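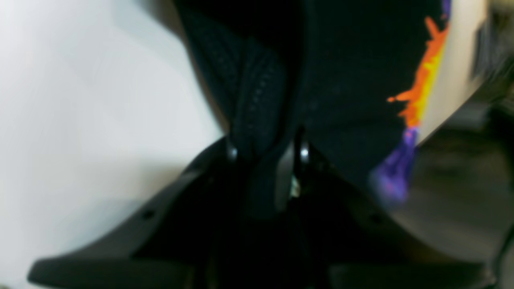

Section 5. Packing and Closing the Soft Pouch

Your Prenamora pouch arrives flat, a state of dignity it will not know again. Follow these steps before first use.

1. Lay the pouch on a clean table and shake out any folds.

2. Open the zipper all the way. Pull along the line of the teeth. Pulling sideways is also possible, and is how most returns reach us at Mindton.

3. Put cables and other flat items in first. Total load must not exceed 16 ounces.

4. Add pens, chargers and whatever else you were going to cram in regardless of step 3.

5. Tuck the lining away from the teeth and close the zipper slowly with one hand, holding the fabric with the other.

Note: A new zipper is stiff. It should loosen after 50 openings – fewer if you have children.

Caution: If the zipper jams, stop. Back it up an inch and free the cloth. Pliers are not included, and you may take that as a hint.

Caution: Do not iron printed designs. Wash by hand in cool water, inside out, and dry flat.

For replacement zipper pulls, see Section 7, Spare Parts.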